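Tovadham recall election

The Tovadham recall election was a special municipal vote on whether to remove Mayor Yaqin Luo before the end of her term. It was held under the recall article of the city charter, which allows voters to petition for the removal of any elected officer. Luo kept her seat and served out the term.

Background

Luo won the mayoralty as a candidate without party backing, with her strongest support in the Clotby and Mevbridge wards. Opposition formed after the city council, at her request, merged the two ward offices and moved permit services to city hall. Opponents argued that the merger required a public vote. The city attorney held that the charter left the matter to the council.

Petition

Under the charter, a recall petition must be signed by 800 registered voters and filed within 80 days of the notice of intent. The notice was filed in February. The clerk then has 30 days to check the signatures, and the officer named may submit a written reply, printed on the ballot without editing. Signatures from Meng ward were challenged on the ground that the pages lacked a circulator's statement – a defect the clerk ruled could be corrected. The petition was certified on 5 June 2020.
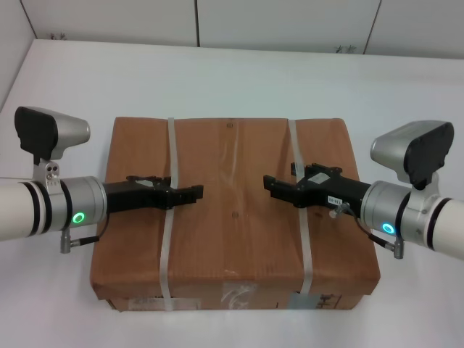 Conduct of the vote

The ballot carried a single question, with the choices "for recall" and "against recall." No successor was elected at the same time. Had the recall passed, the council president would have acted as mayor until a second special election. Absentee ballots were accepted by mail or at city hall.

The recall failed in every ward except Meng. Turnout was lower than in the preceding general election.

Aftermath

The council later amended the recall article to require a circulator's statement on each page. A proposal to raise the signature threshold was tabled and did not return to the agenda. The ward offices remained merged.

See also

Tovadham City Council
Recall election
Charter city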